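Sorting Small Packaged Goods into Open Containers
Project report, packaging and handling course
Submitted 01/08/2019

1. Scope

The project looked at how small wrapped items can be laid out on a flat surface and moved into open buckets with as little mixing and dropping as possible. The work began as a question from a party supply packer in Sorerthorpe, who fills treat assortments by hand and had trouble keeping item types apart. We did not study the packer's own line. All work was done on a single table, using items of the same general kind.

Section 2 covers the items, section 3 the surface, and section 4 the containers. The trial log is kept separately under the file name Drondirmont and is only quoted where needed.

2. Items

Two classes of item were used for most of the work: flat snack packets and wrapped bars. A packet of this type is a pillow bag. It lies on its broad side, stays where it is put, and has no stiff edge. A bar has a clear long axis and a wrapper that extends past the contents at both ends.

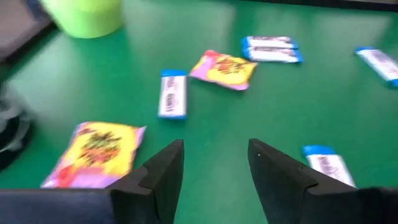

The two classes need different spacing. A bar can be picked up across its width if there is a finger's clearance on each long side. A packet is best taken near the middle, where the contents give it some thickness. When it is taken by the sealed edge it tends to swing, and the free end can catch on the rim of the container.

Items were scattered by hand, with no fixed grid. An early version of the procedure used a grid drawn on paper, but the paper slid and was dropped after the March sessions. Overlapping items were separated before a trial began. Orientation was left as it fell.

3. Work surface

The tabletop is green. The color gave good contrast with yellow, pink and white packaging, and less with green wrappers, so green items were left out of the set. Overhead lights reflect in the surface, and daylight from the window adds glare on one side. We considered a cloth cover – it would have cut the reflections – but light packets dragged on cloth in a side test and the cover shifted with them.

Round items were the other concern. A tube or roll lying on its side is free to move along the table when touched off center.
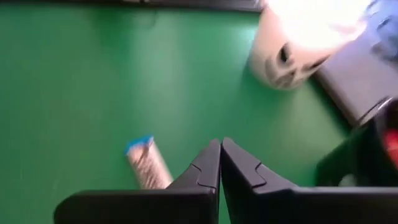

For cylinders the procedure therefore calls for contact on both sides at the same time, close to the midpoint of the length. Items with a cap are treated as end-heavy until weighed. The table was checked with a level in both directions, and one leg was shimmed.

4. Containers

Plastic buckets were chosen over trays. A bucket has a wide opening and enough depth to keep a light packet from bouncing out. It also matches what the Sorerthorpe packer ships in. Trays from Flutine were tried first and returned, the walls being too low for bars dropped on end.

The buckets stand in a row along the far edge of the table, which leaves the near part free for the items. They differ in color and print, so a container can be named in the log without a label: jack-o'-lantern, vampire face, plain green. 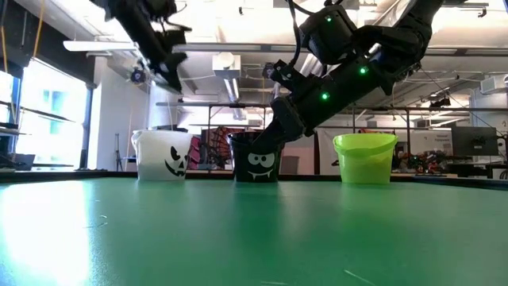 Release height had more effect than we expected. Items let go above the rim sometimes struck it and fell outside. Items let go below the rim stayed in. The rule adopted was to lower the item into the opening before release and to come straight up afterward. An empty bucket is also easy to tip when the rim is touched. A flat weight in the base fixed this in the side tests, and Ashby bases of 808 g were ordered for the next stage.

5. Remaining work

The fill limit is still open. As a bucket fills, the drop gets shorter but the top layer becomes uneven, and bars may come to rest across the opening. We plan to repeat the procedure with containers of one color and to add a second size of packet. Cylinders will be handled as a separate set.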